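The bench grinder, finally

I said in June that I would write something about the grinder, and then we had the wet weekend and the eavestrough came down and I didn't. So I'm catching up.

For anyone who doesn't remember, I bought a small grinder at the Prornstead swap meet in spring, out of a box of odds and ends under a table. The fellow wanted four dollars for it. It had no plug on it and the wheels were so glazed you could have skated on them. I carried it home on the bus in a grocery bag, and the bag gave out two stops early.

It sat on the freezer for a while after that. Kofi Issahaku came by to borrow the long ladder and looked it over and told me the bearings were fine and the rest was my problem. He was right on both counts. I put a new cord and plug on it, took the old wheels off and threw them out, and cleaned the flanges with a brass brush. None of that is hard. The left-hand nut has a left-hand thread, so it comes off the opposite way to what your hands want to do, and I spent a good part of a Saturday leaning on it in the wrong direction before I remembered.

What I really wanted it for was kitchen knives and garden tools. We have a spade, two hoes, an edger and a hatchet, and every one of them had the edge of a butter knife. I used to take them to the hardware store in Prerkley, where they sent them out to somebody and you got them back in a week or so, but they stopped doing that when the old owner retired. The new people will sell you a new spade.

Finding somewhere to put it was the next thing. My own bench is against the furnace and I don't like throwing sparks there. The big table is better for setting up and adjusting, with good light and a white wall behind, and you can walk right up to it. I would not do any serious grinding on it. It's a pale colour and it shows every mark, and there's a seam running along it where the back panel meets the front one, and grit gets into that seam and stays.

So the grinder gets set up and fiddled with on the big table, and goes out to the shed when there's real work to do.
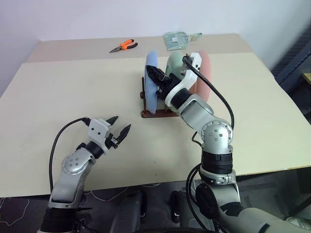
The grinder on its brown base, with the orange-handled pliers and the bracket behind.

The base plate is the best part of it in my opinion. A lot of the little ones are made to be screwed down and are useless until you do it. I can lift this one and put it where I like. For the shed I made a square of plywood with two cleats that the plate drops between, and I clamp the plywood to the sawhorse. It took an hour, mostly looking for the clamps.

The bracket I have gone back and forth on. It's a flat piece of sheet metal full of holes and I had an idea of making a proper tool rest out of it, one I could set at an angle and leave there. The tab on the end seemed like the right thing to bolt through. I've drawn it three different ways on the backs of envelopes. The trouble is that sheet metal wants to flex when you lean a spade on it, and a tool rest that moves is worse than none. Liên Hồ thinks I should fold the edge over to stiffen it. She did sheet metal at Yordanov for years before she went into the office, so I will probably do what she says, but I haven't got anything to fold it with except the vise and two bits of angle iron.

The pliers are just the pliers. I have had them forever and they live wherever I last put them down.

Now, how it works. I started with the hoes because I couldn't do much harm to a hoe. I clamped the rest I had (a block of maple, for the time being) and went across the edge in light passes, with a pail of water beside me to dip the blade in. If you see the steel go blue you have waited too long. I got a bit of blue on the first hoe, near one corner, and that corner will be soft from now on. The second hoe came out very well. I went out to the beans with it straight away and it took the tops off the chickweed with hardly any push.

The spade I did next. I only sharpened the front face and left the back flat, which is how my father did his. The edger was awkward because of the curve and I ended up finishing it with a file. I may not bother with the grinder for that one again.

The hatchet took most of an evening. It had two nicks in it from when somebody (me) used it to split kindling on the concrete step. I ground the nicks out, which meant taking the whole edge back, and then I had to bring the shape back to match on both sides. It isn't as even as I'd like. It cuts, though.

I haven't done the kitchen knives and I have decided not to. I tried it on an old paring knife we had no use for, and the blade is so thin that it heats up before you can count to two. The knives are going to get done by hand on the stone, the way I should have been doing them all along. I bought a combination stone from the Trurkent catalogue, number 3152 if anybody wants the same one. The coarse side is fine. The fine side is a bit coarser than I expected – still good enough for tomatoes.

A few notes for myself as much as anyone.

Check new wheels before they go on. Hang the wheel on a finger and tap it with a screwdriver handle. It should ring. If it makes a dull sound, don't use it.

Stand to one side when you switch it on and let it run for a minute before you put anything near it.

Wear the goggles, the ones that close in at the sides. My reading glasses are not goggles, as has been pointed out to me in this house.

Don't grind aluminum on it. It clogs the wheel and then you have to dress it, and I don't own a dresser yet.

Put the pail of water where you won't kick it.

I've been asked what the whole thing cost in the end. I didn't keep good track, but with the wheels, the cord, the stone and the goggles it was well over what I paid for the grinder, and less than a new one of the same size. I would do it again. I might look at the condition of the bag next time.

Still on the list: the tool rest, a cover to keep the dust off it in the shed, and a longer cord, as the one I put on only reaches the outlet if the sawhorse is right inside the door. Kofi still has the ladder, so the eavestrough is waiting too. If anyone reading has folded thin sheet without a brake and got a straight line out of it, I'd like to hear how you did it. I have one bracket and don't want to spoil it.

Next time will probably be about the beans.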